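Finding an intermittent gripper dropout on a two-arm kitchen rig

This page covers a fault we chased for most of March: one gripper would stop answering in the middle of a dish-handling run, hold whatever position it was in for a few seconds, then come back as if nothing had happened. If your arms have their gripper cables routed outside the shell, you may see the same thing.

Symptoms

The arm itself keeps moving. Joint positions log normally and the controller reports no fault. The gripper feedback goes flat, and any open or close command sent during that time is lost. On our rig the longest dropout was 17 seconds. The controller only raises an alarm at 180, so we never got one.

Because the arm carries on without the gripper, treat this as a safety fault. A gripper that misses its open command will drag a bowl or plate along with it. Stop using the rig near people until you have found the cause.

Before you start

Put the arms in their rest pose, press the emergency stop and switch off at the wall. Don't rely on the software stop. Keep plugs and adapters well back from the sink, and leave the tap off for the whole job.

Step 1. Confirm it is the gripper link

Open the log and line up the gripper feedback with the joint data. If both go flat together, you have a controller or network problem and this page won't help. If only the gripper drops, carry on.

Step 2. Find the pose

Power up, clear the area and run the routine at 15 per cent speed with one person on the emergency stop. Use the same layout that gave you the fault. Ours was a bowl beside the sink with a spoon in it, and a plate in the basin. Light plastic dishes are fine. Write down the joint angles each time the feedback drops.

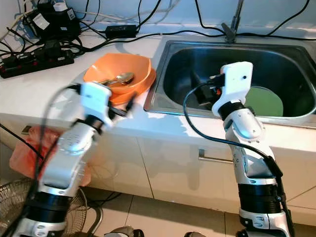

Ten or so dropouts should be enough to show a pattern. Ours were nearly all at the point where the wrist turned while the elbow was coming up. Hayley Sedgwick plotted them against wrist angle and they sat in a narrow band, which pointed to the cable and let us leave the firmware alone.

Step 3. Check the cable

Switch off at the wall again. Move the arm by hand through the bad pose, supporting its weight, and watch the cable loop. Look for:

Tension at the gripper connector
Flattened or shiny patches on the jacket
A loop that catches on a joint band
A connector that rocks in its socket

With the power still off, put a continuity meter across each conductor and flex the cable slowly. We had one conductor opening up a short way back from the connector, under a jacket that looked perfectly good.

Step 4. Replace and reroute

Fit a new cable. Leave enough slack for full wrist travel, anchor it on both sides of the elbow and don't pull the ties tight. Taping the old one will only move the break along.

Step 5. Change the stop behaviour

Lower the feedback timeout so that a lost gripper halts the arm. We set ours to 2,000 milliseconds first, found that was still too long with a dish in hand, and brought it down to half that. Test it at low speed by disabling the gripper link in software. Don't pull a live connector.

Run the original routine again at low speed, then at normal speed, and keep the logs from both. Recheck the cable anchors after the first full day of running.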